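The Gernville Swifts

"Is it today?" shouted Haoran Ren, half out of his window with toothpaste still on his chin. "Tell me it isn't today, I haven't got my boots on!"

"It might be today!" I shouted back, and that was enough. I heard him fall over something and then I heard him on the stairs.

You have to understand what the swifts mean to us in Gernville. Other towns have a football team or a cathedral or a cheese. We have birds, small sooty ones that scream, and every spring they come back to the old brick tower of the Zekine biscuit works and everybody goes slightly mad until they do. The bakery sells buns with wings. The school lets the little ones sit on the wall at playtime with their heads tipped back. And whoever sees the first one gets to ring the tower bell, and has their name painted on the board inside the door, under all the other names going back to before my gran was born.

I wanted my name on that board more than I have ever wanted anything. I was eleven and I had been wanting it since I was four.

The trouble was Wissam Chidiac. Wissam was seventy-something and had rung the bell more times than anyone living. He didn't even look up! He would be sitting outside his shop mending a clock, or a radio, or somebody's kettle, and he would put his screwdriver down and say "Ah" in a pleased sort of way, and by the time the rest of us had got our heads back he was already crossing the road to fetch the key.

"How do you do it?" I'd asked him that March, when there was still frost on the gutters.

"I listen," he said. "You lot are always looking. The sky is very big, Rania, and you have only the two eyes."

"I've only got two ears as well."

"Yes, but they point in all directions." And he went back to his kettle.

So I had been practising. For weeks I had lain in bed in the mornings sorting out sounds - the milk van, the pigeons (hopeless, fat, all over the roof), the starlings who can do an impression of nearly anything and who fooled me four times before breakfast one morning with the same rotten whistle. I had borrowed a tape of swift calls from the library and played it until my mother said she would put it in the oven. I knew that scream the way you know your own name called across a playground.

Haoran came skidding out of his front door with one boot laced. "Where are we going?"

"The big square, by the trees. It's quieter there, you can hear for miles."

"Joon-young's already at the tower. He's got his dad's binoculars and a flask of soup."

"Let him have soup," I said grandly, though my stomach was growling, and we ran. 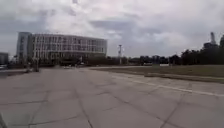

The great thing about a wide open place first thing in the morning is how far a sound will carry over it. Haoran and I stood back to back with our eyes shut. He was supposed to take the north and I was supposed to take the south, but he kept peeking, I could tell by the way his shoulders moved.

"I can hear a bus," he whispered.

"Good. Now stop hearing the bus."

"How do I stop hearing it?"

"Just put it to one side. Like peas on a plate."

He thought about that, and he really did try, bless him. I put the bus to one side too, and then a door banging, and a radio somewhere playing that song about the ferry, and a blackbird who was singing so beautifully that it seemed very rude to push him over with the peas. What was left was a sort of humming quiet, and I stood in it and waited, and my nose itched, and I did not scratch it.

And then there it was! Thin as wire, high up and a long way off, coming over from the Homotska side where the river is. One scream, then a gap, then another.

"Haoran," I said. "Haoran, Haoran, Haoran."

"Is that it? Is that one?"

"Open your eyes!"

It came over us like something thrown. One swift, black against all that pale sky, wings bent like a boomerang, and it didn't slow down for us or for anything. I had forgotten. You do forget, every winter, how fast they are and how they seem to be having the best time anyone has ever had. It screamed again right over our heads and Haoran screamed straight back at it, and I think I was jumping up and down, and then he grabbed my sleeve and said, "The bell! Rania, the bell, GO!"

I have never run like it. Down Zein Street, past the bakery, where Sunil Paul was carrying out a tray of buns and had to lift it over his head as I went under. "Is it here?" he yelled after me, and I hadn't any breath to tell him but I pointed straight up, and I heard the tray go down on the step and his feet coming along behind. Then there were more feet. People were coming out in slippers. A man had half a beard of shaving foam.

At the tower Joon-young Um was standing on a bench with the binoculars jammed to his face, looking hard in completely the wrong direction.

"Homotska side!" I gasped, and he swung round, and he could have run for the door himself, he was a lot nearer than me. I have thought about that often. But he hopped off the bench and held the door open, and as I went by he said, "Mind the third step, it's loose," and I love him for it to this day.

Wissam was inside already. Of course he was. He was sitting on the bottom stair with the key on his knee, and my heart went right down into my shoes.

"You heard it first," I said.

"I heard it," said Wissam. "I was having my coffee. It came from the river, yes? One bird, calling twice."

"Yes."

"And where were you?"

"In the square. With my eyes shut."

He looked at me for a long moment, and he had jam on his cuff, and his whole face folded up into a smile. "Then it reached you before it reached me," he said. "The square is nearer the river. I am a man who mends clocks, I can work that out." And he held up the key.

I'd like to say I rang it beautifully. I didn't, I rang it like somebody falling downstairs with a bucket. The rope took me clean off my feet on the second pull and Haoran had to hang on to my legs, and the two of us went up and down laughing so much that we couldn't have stopped if we'd wanted to. All the windows of Gernville were opening. Somebody had started on a trumpet. Sunil went back for the buns and handed them out for nothing, still hot, and Joon-young shared his soup, which was leek and very good.

By teatime there were five of them round the tower, racing in and out under the eaves, and half the town was lying on its back on the grass to watch.

They painted my name the same evening. Wissam held the lamp. When the brush got to the end of Hourani I asked, very quickly before I could change my mind, if there was room to put Haoran's next to it, as he'd taken the north.

"He peeked," said Wissam.

"How did you know that?"

"He always peeks. Put him on, put him on." So there we are on the board, a little squashed together at the end of the line, and Haoran's has a drip coming off the last letter where he leaned in too close to see and knocked the painter's arm.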